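Suture bench, tissue pads
15/02/2026 (L. Åberg)

Pad from the Omwood batch, taken out of the tray and rinsed before mounting. Surface left wet. Single incision made across the middle, then stained red. Stain was heavier than we planned. S. Forsberg used 35 ml where the sheet says less, and it ran outwards from the cut before we could blot it.

Curved needle, dark thread. The thread shows up well against the pale pad but less so over the deepest red. Try the lighter thread from Padness on the next one.

Glare is still a problem. Lamp at 800 lux gives too many bright points on wet material. Turn down to 200 and compare.

To do:
Rewrite the stain quantity on the sheet (Solveig)
Order pads, 80 pcs, same grade
Ask Hjørdis whether the firmer pads hold a bite better near the edge of the cut

Old pads go in the lidded bin, not the sink. Fridge shelf two is now for pads only.

Image attached to entry, needle over the upper lip of the cut, thread looped down across it.

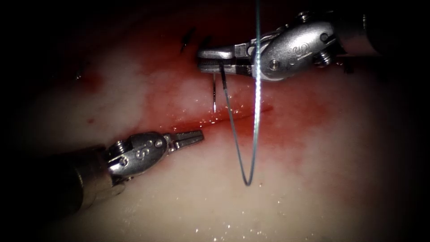 Filed under: Consumables / Tissue pads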